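Which print of the 1949 Skaltbridge musical has all the songs?

Posted in Old Films & Playback Music

ok so my grandmother has been humming the same tune for years and I finaly worked out it's from a 1949 picture that Skaltbridge put out. Black and white, the one with the ferry and the two sisters. She saw it in a theater as a girl and swears there were songs all the way through. I found a version online, 107 minutes, and it only has four songs in it. Her tune isn't one of them. She sat through the whole thing and was pretty annoyed at me by the end.

Things I've tried. The disc from Karneck, same length, same four songs. A radio channel that plays old soundtracks, heard the tune there once (about 11 at night, was half asleep) and they didn't give the singer. Library had a songbook with lyrics but no page for this film.

So what I want to know:
was there a longer cut?
who sang the missing ones, is it the same woman who does the ferry song?
can I buy it anywhere, don't care what format

Her birthday is in June so a bit of a rush. Thanks in advance

seol_reels

There was a longer cut, yes. Theaters got the long one first, then it was trimmed for the re-release and the trimmed one is what everybody has been copying since. Two songs went. Original count is 6. The ones dropped are the wedding song (chorus, hardly any solo) and the slow one the younger sister sings at the window after the letter comes. If your grandmother hums something slow that goes up at the end of each line, it's the window song, I'd put money on it.

Singer. Not the ferry song voice. The ferry song is the older sister's playback singer, much lower, a little nasal. Window song was a different girl who did maybe three or four films and then stopped. The label on the record just gives the name of the character which was common then, drives collectors nuts. I've seen two different names given for her on fan sites and neither had a source so I'm not going to repeat them.

Where to get it: Holdale did a reissue of the soundtrack, catalog no. 761, gray sleeve with the ferry on it. All the songs are there, including the window one, in mono, some crackle. Skip the "remastered" downloads, whoever did those put echo all over the voices. The Holdale record comes up used pretty often. Check side two before paying, sellers mix up the sleeves and you end up with the comedy one from the same year.

As for the film itself with the songs back in, never seen a copy for sale. A film club showed a longer print when I was in college and the window song was in it, but the sound dropped out for half the second verse. No idea where that print is now.

One more thing, the songs on the record are not always the same take as in the movie. The ferry song is faster on the record and missing the bit where the boatman answers. She may notice!! Mine did.

old_songs_daily

Agree with most of the above. Small correction, the Karneck disc isn't exactly the same as the online one. It has the wedding scene, just with the song faded down under the dialog, you can hear the chorus start up behind the uncle talking. So that's sort of four and a half songs. Doesn't help with the window song though.

Also try asking at shops that do old sheet music. Song booklets were sold in the lobby back then, little folded things, all the lyrics plus the story up to the interval so you'd have to come back and find out the ending. The booklet would list the window song even if the film you have doesnt. I paid hardly anything for mine. Lyrics are on the back page and the paper is very thin, so ask them to mail it flat.

I wrote up the whole soundtrack song by song on my page a while back, longer than I can fit here.

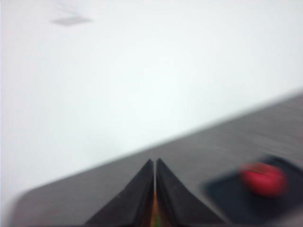 Up close, black on black, with a little orange and green in the gap

The write-up goes in running order. Ferry song, market duet, lullaby, wedding, window, then the ferry song again as the sad version, which I count as its own number because the words are changed. Some people don't. That's probably why you'll see it listed as five in places and six in others.

On the composer, he reused the window tune two years later in a color film with quicker drums and completely different words. So if the radio played it with a full band and a man singing, that was the later one. Worth checking with your grandmother which she means, before you spend on the record.

ferryghat

never heard of the film but my dad says the lullaby is the best one. Try the flea markets, he got a whole box of those old Holdale records there, didn't check if this is in it. Will look if I remember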